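How does a robot learn to find the kitchen?

Think about the last time you went to a new friend's house. You needed the loo. You didn't have a map. But you had a good guess, right? Probably upstairs, probably a small room, probably not behind the sofa.

Robots are terrible at that sort of guess. Or they were. A team at the Jemer lab wanted to see if a robot could get better at it by practising in houses that aren't real.

Pretend houses

The houses are made on a computer, a bit like the ones in a video game. Walls, doors, carpets, tables, chairs. The robot is pretend too. It rolls about inside and looks at things, and nothing gets broken when it bumps into a wall - which it does. A lot.

Why not use a real house? Too slow. A real robot has to be charged up, and carried back to the start, and somebody has to move the cat. Inside the computer you just press go again. The team made 1,618 pretend rooms with a program called Inton. Nobody could build that many out of bricks!

Every room is different. Inton picks the wallpaper, then the floor, then the furniture, all by a sort of dice roll. So you get some very odd decorating. Spotty walls, a dark blue floor, a deep red door. You might not want to live there but the robot doesn't mind.

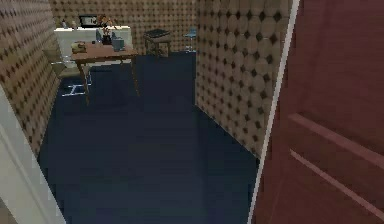 By the Dridon Young Readers desk

Stop at a doorway like this one and have a think. There's a table with flowers in a vase. A chair next to it. A white cabinet at the back with a screen on top. What sort of room is it? Where would you look for a spoon? What about a bed?

You did that quickly. Your brain has seen loads of rooms. The robot gets the same view as a big grid of coloured dots, and each dot is only numbers. It has to work out which numbers mean "table" and which mean "wall, don't drive into it".

The game

The team gave the robot a job each time. Find a chair. Find a bed. Find a sink. Then a score at the end. Points for getting there, fewer points if it took ages, and none if it gave up in the hall.

At first it just wandered. Left, right, round in circles, nose against the wall. But after each go the computer changed the robot's "brain" a tiny bit, so that moves which led to points were a little more likely next time. Then another go. And another. This is called reinforcement learning. Long name, but it's a bit like training a puppy with biscuits.

The tricky bit

There was a worry. What if the robot was only remembering the rooms? If you do the same maze every day you stop thinking about it. You just know it's left, left, right.

So the team hid 15 rooms away and never let the robot practise in them. Those were for the test.

They tested two robots. One had practised in just four rooms, over and over. The other had practised in all the rest. In the rooms they both knew, they did nearly as well as each other. In the hidden rooms the first one got lost almost straight away. New wallpaper, and it was stuck! The second one slowed down at the doors, turned to look inside, and mostly found what it was after.

The team call this the Rodrigues test, after the street the lab is on. Scientists aren't always great at names.

What it still cant do

Stairs. Mirrors. Anything that has been put in a silly place, like a chair in a bath. It also gets in a muddle when a door is only open a crack, becuase most doors in its practice rooms were wide open or shut.

And a real house is messier than a pretend one. Socks on the floor, sun in your eyes, people walking past. Next May the team want to put the same brain into a real robot on wheels and try it in a real flat.

Try it at home

Get a friend to sit with their eyes shut. Stand in a doorway and tell them two things you can see. Only two. Can they guess the room? Now pick harder things. A lamp and a rug, say. See how long it takes before they get stuck.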